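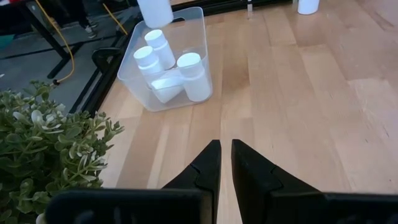 Wrist camera view, bottle task, Thursday afternoon. Bin on the left, one bottle still out by the back rail.

Thursday, bench 2

Present: me (Femke), Sigita, Algirdas from lunch onward. Vija came by at the end to look at the numbers.

Goal for the day was to get the bottle task into a state where two different students can run it and get comparable episodes. The task for the Dustska round is still the same as on the sheet: white bottles start on the table, clear bin stays put, arm places them in the bin one at a time. Any bottle order is allowed. Points come off for a bottle outside the bin at the end, and the run is void if the bin goes over the edge.

Morning

Homed the arm, checked finger travel, wiped the table. Fingers close evenly again after Algirdas re-seated the left tip on the last session. I measured at the tips with the feeler gauge and the two sides agree, so I am leaving them alone. If somebody takes the tips off again please write it in here, we lost most of a morning to that in May.

Ran the old policy first as a baseline, 16 attempts, before touching anything. Same failure as before. It goes for a bottle that is lying down and closes on the shoulder below the cap, and the bottle rolls out. Standing bottles are fine. I count nine clean attempts out of the 16. The rest were dropped bottles, except one where the arm stopped above the bin and never opened.

Restarted the controller after that one. Nothing in the log except a timeout on the camera stream. Sigita thinks it is the USB hub. Put the camera on its own port for the rest of the day and did not see the timeout again, but one day is not enough to say.

Data so far

Count at the start of the day was 1,733 episodes on the shared drive, target is 2,000 before we retrain. Sigita went through the folder list and found that some of the early ones were saved without gripper width. Those still count toward the total until we decide what to do. My vote is to drop them. Rūta wants to keep them for the vision part only. Decide with her next week.

Recorded 40 new episodes between us. Sigita teleoperated the first half and I did the second. We swapped on purpose so the set isn't all one person's habits. She comes in high and drops down straight, I tend to come in from the side, and you can tell whose episode it is from the path plot alone.

Bin position

The bin goes near the left edge of the table, turned a little. It does not need to be square to the rail. We argued about this in the morning. Algirdas wanted tape marks so the bin goes back to exactly the same place every time. I would like it to move a bit between episodes, because the judges will put it down by hand and it won't land on our tape. We settled on a loose zone: anywhere at the left side where the arm can reach the far wall of the bin without going into the joint limit. Check the reach once with the arm powered before starting a batch.

The far wall is the one with the handle opening. Had one attempt in the morning where a fingertip went into the opening and dragged the bin a few centimeters. Stopped it by hand. Added a keep-out box around that wall in the config (file is Grivden_bench2, the new lines are at the end and have my initials). It costs a bit of reach for placing at the back, but the bottles can go in at the front just as well.

Things about the clear bin

It is a poor object for the cameras. The walls are see-through enough that the wood grain carries on through the base, and the depth readings inside are mostly junk. On the wrist view you get the highlights on the rim and the lower corners and that is what the detector seems to lock onto. When Sigita turned the overhead light off on the window side, the rim highlight got weaker and the bin detection dropped out in four frames out of ten on her test clip. With the light back on it was fine.

Options, in order of effort:
Leave the lights on and write it in the procedure.
Collect a batch with the lights changed on purpose.
Ask if a colored bin is allowed. Vija says the rules call for a clear one, so probably no.

I did the first today. The second should go on the plan for the remaining episodes.

White bottles in the clear bin have their own trouble. Once a few are in, the detector merges neighbors, and one bottle partly behind the wall gets a box that is too short. For the picking side this does not matter, the bottles in the bin are done. For the counting script it matters a lot. The script said four when there were five in two of the episodes I checked. I would not trust it for scoring. Count by eye and type the number in.

Afternoon

Algirdas worked on the reach to the far side of the table. A bottle standing up by the back rail, on the right, is close to the limit. The arm gets there but the wrist has to tilt, and then the top of the bottle is out of the wrist image and only the base is left in view. The policy hesitates there. On the baseline it gave up on that position every time. He tried a higher approach pose so the camera sees the whole bottle before it comes down, and by teleop it looks good. Needs to be in the training data before it will do anything for us. Next batch: at least one bottle at the far side in every start layout.

Vija asked why we don't mask the plant at the left of the view. I said the Vukidero team masked everything on their bench last year and then had problems at the venue. She was not convinced. Leaving it in for now.

To do

Sigita: sort out the early episodes missing gripper width, send Rūta the list.
Algirdas: save the high approach pose under its own name, not over the old one.
Me: write the lighting line in the procedure, fix the counting script or take it out.
Whoever is in first: check that the camera is still on its own port before recording.

Shut down at 17:10, arm parked, bottles left as they were.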